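14 August 2018 — shelf env, wrist cam, grasp proposal filter

Picked up where Mitali left the branch on Friday. Her rebase onto the new sim build is clean, but the proposal node was still reading extrinsics from the old Gestholm config, so every grasp came out rotated a few degrees about the camera z. Fixed in the launch file. Left the old yaml in place, Danilo's replay script still points to it.

Baseline before touching anything else: 3,000 proposals per view, 139 survive the collision check. Nearly all of the survivors are on the boxes. Discs get proposals but they die in the filter.

First guess was the approach cone. Widened it, no real change, put it back. Second guess was the depth clamp, also no. Then dumped the masked cloud and found the finger geometry in it. The self-filter uses the convex hull of each finger mesh, and the render doesn't.
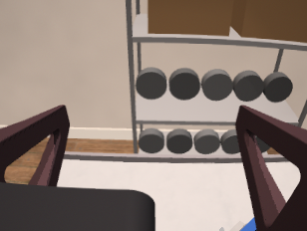
Self-filter mask needs to come from the visual mesh, per pixel, at the current joint state. With the hull we throw away valid depth and keep a ring of finger points at the edges where the padding is too thin. The triangular cutouts are the worst case: shelf and floor come through the right one, including a bit of a disc at the end of the bottom row, and the hull deletes all of it. The planner then treats the hole as unknown space, and unknown is occupied in our settings. Same goes for the black part low on the left — it overlaps the base of the left finger and isn't in the mask list at all.

Changes so far:

- `self_mask.py`: renders both fingers from the URDF visual mesh, dilates by 2 px. Hull path kept behind `--legacy-mask`.
- Unknown voxels inside the finger silhouette are now carried over from the previous view. Expire after 50 frames.
- Cylinder fit: axis prior was vertical (left over from the Brastmont cans). Discs stand on edge, so it has to be horizontal. Should have seen this in July.

Not done:

- Segmentation merges neighbors in a row. Gaps are thin and the depth edge at the rims is weak. Try splitting on normals before going anywhere near a learned model.
- Pair spacing check. A finger has to fit between two discs for a side grasp, and I doubt it does with these fingers. Top pinch on the rim is probably the only option, clearance under the shelf above permitting.
- Mask render cost. Haven't profiled.

Rerun with the new mask is queued on the Havero box, 2,000 proposals this time to keep the logs small, so compare ratios and don't compare counts with the baseline.

@Danilo — please don't retune the collision padding until that run is in. If the ring points are gone we can probably drop it back to the old value.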